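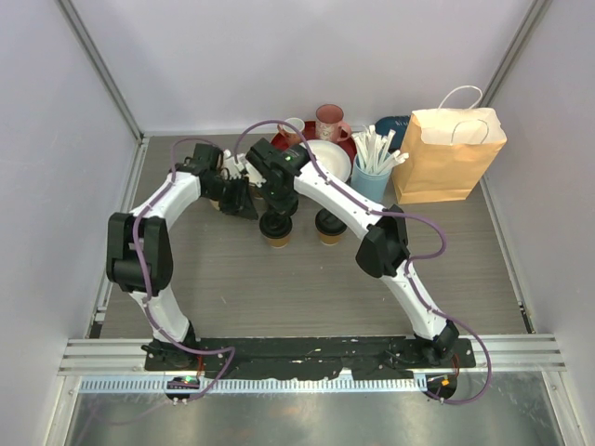
**Hum in left earcup only when laptop is on charge??**

Posted by Rakiya Idahosa

Hi all, bit stuck. Got a pair of Ravberg closed-back headphones second hand in June, the wired ones with the detachable lead. Run them off a little Görtz desktop amp, USB in from the laptop, 6.35 socket on the front. Fine for weeks.

Now there's a low hum, left side only, and only when the laptop charger is plugged in. Pull the charger, gone. Volume knob makes no difference to it, same level at zero as at halfway.

Tried so far:

- different USB port, same
- different wall socket, same
- phone straight into the headphones, no hum (but phone wasnt charging so maybe means nothing)
- wiggled the lead at the earcup, crackles a bit on the left

Is it the amp or the lead? Don't want to buy a new amp if it's a six quid cable. Also I've got a call-heavy job so need this sorted fairly quick, currently on the awful earbuds that came with something.

---

**Aminu Briggs**

Probably the headphones tbh. Ravberg went downhill. I swapped to Clundach and never looked back, much comfier pads as well.

---

**Elżbieta Urbańczyk**

Two things going on I think, don't mix them up.

The hum is a ground loop or a noisy charger. Hum not changing with the volume knob = it's getting in after the volume control, or through the amp's own supply. Does the Görtz have its own plug or is it powered off the USB? If it has its own plug, put the laptop and the amp on the same extension block. Sorts it a lot of the time. If it's USB powered only, try a powered hub in between, or borrow another charger for ten minutes. Cheap replacement chargers are terrible for this.

The crackle is the lead, or the socket in the earcup. And left only makes me think the ground on that side isn't making proper contact, so whatever muck is on the line you hear it there and not on the right. So do the lead FIRST. Take it out, look at the plug, bit of isopropyl on a cotton bud, let it dry, push it back in till it clicks. Mine looked fully in and was a good 2mm short.

If you do buy one, check the plug end. Ravberg used a narrow collar on the older ones and a lot of generic leads wont seat. The Ralora one fits, I've had it on mine for ages. 1.2m is a bit short if the amp's at the back of the desk.

---

**Daithí Moynihan**

Agree with the above re the lead. Quick test nobody mentioned: swap left and right. If your headphones take a lead on either side, plug it in the other cup and see if the hum moves. If it moves it's the lead or the plug. If it stays put, socket or the wiring to that driver, and then you're into taking the pad off and looking for a dry joint. Not hard, four screws on mine under the foam, but the wires are like hair so go easy

Don't bother with those inline isolator things off the auction sites, killed all my bass

---

**Rakiya Idahosa**

Cleaned the plug and it does go in further now, crackle gone. Hum still there but much fainter and on both sides?? Amp has its own plug and yes it's on a different socket across the room. Will get a longer extension tomorrow and try them together. Ta both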